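# Chapter 6: When the Grip Lets Go

Pick up a grape between your finger and thumb. Now pick up a hammer. You changed how hard you squeezed without a moment's thought, and if either one had started to slide, your skin would have told you before your eyes did. Machines find this very hard, and the ways in which they get it wrong make up one of the richest subjects in this book!

We start with a fault at a small food-packing plant in Umness. The plant had one arm, made by Jasmont, which lifted cooked shellfish from a tray and set them in rows on a belt. In its first trial it moved 1,000 pieces and dropped 28 of them. The engineers were pleased, quite reasonably, and the line went into full use in March.

Within a few weeks the drops had climbed to 14 in every 400 pieces. That may not sound like much of a change (work out both as percentages and you will see how close they are), and the plant's staff put it down to bad luck. Then the finger pads were taken off for cleaning and somebody noticed that the left one had worn smooth along its lower edge. The arm had been closing to the same width on every lift, just as it had been told to, while the surface doing the holding slowly changed underneath it.

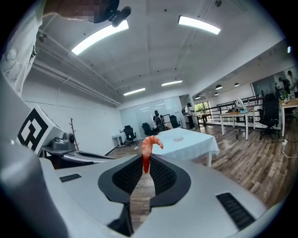 A worn pad is a lovely fault to study, for it sits exactly on the border between the mechanical and the electrical. The motor was healthy. The program was the same one that had passed the trial. Every reading on the screen was green, and yet food was ending up on the floor. We call this a *silent fault*: the machine carries on, reports nothing, and does its job a little worse each day.

The opposite is a *loud fault*, and Umness had one of those too. After the pads were replaced, the new ones were slightly thicker than the old. Closing to the same width now meant squeezing harder, the motor drew more current than it was allowed, and the arm stopped dead with a warning light. Everyone on the line was cross about it. From a safety point of view it was the better of the two faults by a long way, and in section 6.3 we shall see how to turn silent faults into loud ones on purpose.

## What a grip depends on

Friction comes first. The force that stops an object sliding depends on how hard the fingers press and on the two surfaces that meet. Water, oil, dust and wear all change the second part, often without changing anything the motor can feel.

Then there is shape. A curved, tapering object touches the fingers over a small patch, so a shift of a few millimetres can alter the hold completely. Soft objects add a further puzzle, as they flatten when pressed and may go on flattening after the fingers have stopped moving.

Last, think about what happens when power is lost. Some grippers spring open, some stay as they were, and some close. Which of these is safest? It depends entirely on what is being held and who is standing nearby, and we shall spend most of section 6.4 arguing about it. The Bickerstaff case, in which a gripper opened during a power cut above an open walkway, is set out there in full.

## Before you read on

Find a pair of kitchen tongs and a few things of different softness. Lift each one with the lightest squeeze that will hold it, then wrap the tips of the tongs in cling film and try again. Keep your notes, as you will need them for the force calculations in section 6.2.

**Key words:** friction, contact patch, silent fault, loud fault, fail-open, fail-closed, current limit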